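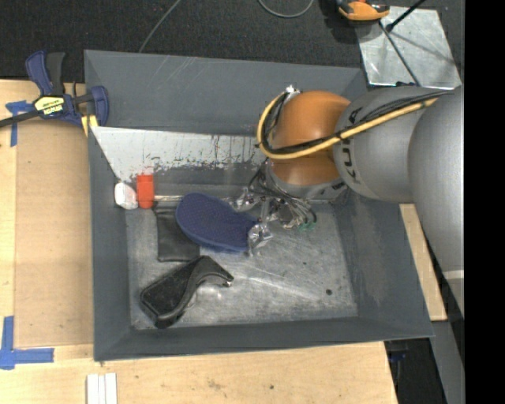 Repainting a steel utility trailer bed, part two
Posted 04/10/2019 by Arnulfo Grajales

In the first part I covered stripping the side rails. The bed took longer, mostly down to a mistake I made in August, when I primed over mill scale and had to take all of it off again.

Mill scale is the bluish oxide skin left on hot-rolled steel. It looks like a sound surface and paint sticks to it well enough for a season. Then moisture gets in at a scratch, the scale lets go, and the primer leaves with it in flakes the size of a fingernail. If you can see a blue-gray sheen after degreasing, you are not at bare metal yet.

I tried three ways of removing it. A flap disc on the angle grinder was fast but loaded up in the corners and left gouges wherever I tipped it. A knotted wire wheel polished the scale and removed very little. White vinegar worked best on the removable tailgate panels, which I could lay flat in a tray and leave overnight. They came out dull gray and wiped clean. Rinse with baking soda and water, then dry with a heat gun right away. Flash rust showed up on one panel in the time it took me to answer the phone.

For the bed itself vinegar was not practical, so I went back to the grinder with a coarser disc and kept it flatter. The total came to four discs.

Primer was the two-part epoxy from Tosteo. The label gives a pot life of 70 minutes, and I found it getting stringy well before that in a closed garage. Mix half batches. The data sheet also wants the steel at least five degrees above the dew point, and a cheap infrared thermometer is good enough for checking that.

Oratile Ngubane, who sprayed farm equipment for years out near Echeverri, read the first post and wrote in with two corrections. One, stripe coat the welds and edges with a brush before spraying, as wet paint pulls thin over any sharp edge. Two, do not wipe with lacquer thinner between coats of epoxy. If you are inside the recoat window, leave it alone. If you are outside it, scuff with a gray pad and vacuum. I have done both on this job and the edges are noticeably better covered than the rails were.

The top coat is a single-stage urethane in dark gray. I bought it at Festport, where the shelf codes are 707 for satin and 730 for gloss. The cans are otherwise identical, so check the lid. I used satin on the sides. On the floor I put down primer and one thin coat only – gravel will take it off within a year anyway, and a thin film is easier to sand back and patch than a thick one.

Remaining work: the underside of the tongue, the two safety chain brackets, and the wiring clips, which I want to swap for rubber-lined ones before the cable goes back on. The hubs need grease as well. The bearing kit is on order from Atbridge and I will write up the hubs separately when it arrives.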